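Do mending kits save anyone money?

3 February 2021

My sister sent me a link to the Huvov home mending kit with the message "this is so you." I think she meant it kindly. The kit costs $80, comes in a tin, and according to the sales page will "change your relationship with your clothes." My relationship with my clothes is that I wear them until the elbows go. I bought it anyway, mostly so I could complain with authority.

The tin holds 84 pieces. That sounds like plenty until you learn that every pin is a piece, and so is the card telling you to wash wool in cold water. Take out the pins and the cards and you have a small pair of scissors, a thimble that fits a child, some thread in colors I don't own any clothes in, and a few packs of needles. The thread is the weak spot. I pulled a length of the gray between my hands and it snapped with less effort than the old Costello spool I've had since college, and that spool has lived in a kitchen drawer next to the batteries.

Then there's the claim about savings. Huvov says a careful household will make the money back in one winter. I'd like to meet this household. I went through my closet and found two sweaters, a coat lining and a pair of jeans that needed work. The sweaters came from a thrift store. The jeans were on their last legs before the hole. If I'm generous, the coat is the only thing I would have paid to have fixed, and the tailor near the bus station quoted me less than the kit.

I know the answer to this: it isn't about money, it's about the habit. Maybe. I've been hearing that since people started putting bright patches on things on purpose, and I notice the people who say it loudest usually have a class to sell. A friend of mine, Oisín Geraghty, signed up for one of those, the Stestik evening course, five sessions over video. He came away able to do one very nice darn on a flat piece of cloth pinned to a board. Socks are not flat. He still throws his out.

To be fair, since I said I'd try to be - the darning card in the tin is good. It's plain, the drawings are clear, and it tells you to start well outside the hole, where the knit is still strong. I followed it on the first sweater and the result is ugly but it has held so far. I could have gotten the same advice from a library book, and did, years ago, and ignored it.

The lining was a different story. I used the straight needles, as the instructions say to, and kept catching the outer wool, so now the coat has a pucker near the left pocket that I can feel every time I reach for my keys. A Cludberg repair guide I found later suggests a curved needle for closed seams. The kit has none. All those pieces, and they left that one out. 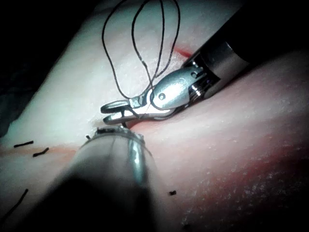 Back to the lining, then, which I'm going to unpick and do over in March when I can spare the coat. The plan is a thin needle bent in an arc like the dark one by those silver jaws, a shape that makes sense to me for going in and coming out on the same side of a layer. I'll hold mine with my fingers or a pair of pliers, and I expect to stab myself. What I won't do is order the Huvov refill pack, which they've already emailed me about.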